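Eluned Edwards
Bench notes, thread. Subject is the top itself: care of a butcher-block style work surface that gets used for small parts every day.

Ours is pale blond wood, planks with fine straight grain, a few small knots. It came from Rirkwood in June, unfinished. I sanded it to 180 and stopped there. Finer than that and the oil sits on the surface.

Finish is Kamolrat hardwax oil, 2 thin coats, 109 grams total on the scale. Wipe on, wait fifteen minutes, wipe off everything that will come off. Second coat the next day.
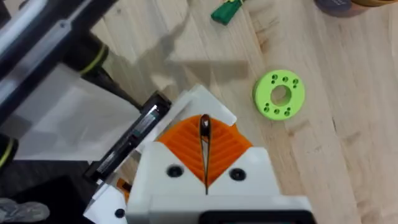 Seams between boards are the part to check. Run a fingernail across each one. If it catches, the boards have moved. Ours moved slightly over the winter when the heating was on. I left it alone and it closed up again by spring.

Knots: check for a raised rim. A cabinet scraper takes it down in a few strokes. Sandpaper digs out the softer wood next to the knot and leaves a dish.

Prasert Limsakul asked why I don't put a mat down. I tried a Zirkico mat for a month. Grit collects under the edges and scratches the finish, and you don't find it until you lift the mat.

Second half of this is pins. Colored heads only. A bare steel pin on blond wood lines up with the grain and you can look straight at it and miss it. A red tip shows from across the room, even a tiny one. 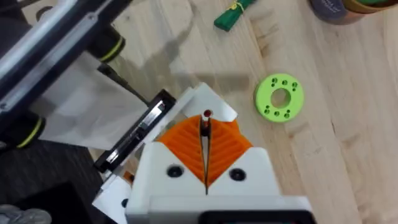 Storage for those is a shallow tin with a lid, 511 to the box as sold. I decant a small number to a dish and put the box back on the shelf. Dropping the dish is a five-minute job. Dropping the box is an afternoon.

Points do mark the top. A pin pushed in by accident leaves a hole that a drop of water and a warm iron through a cotton cloth will mostly close. Re-oil the spot after it dries overnight.

End of day: brush first, then a barely damp cloth, then a dry one. Brush along the grain. A magnet wrapped in a paper towel picks up any steel the brush missed.

Replies to Prasert in one go. No, I haven't tried lacquer. Yes, you can spot-repair the oil without redoing the whole top. The Pendodport shop sells the small can, and the small can is enough for two years of patching.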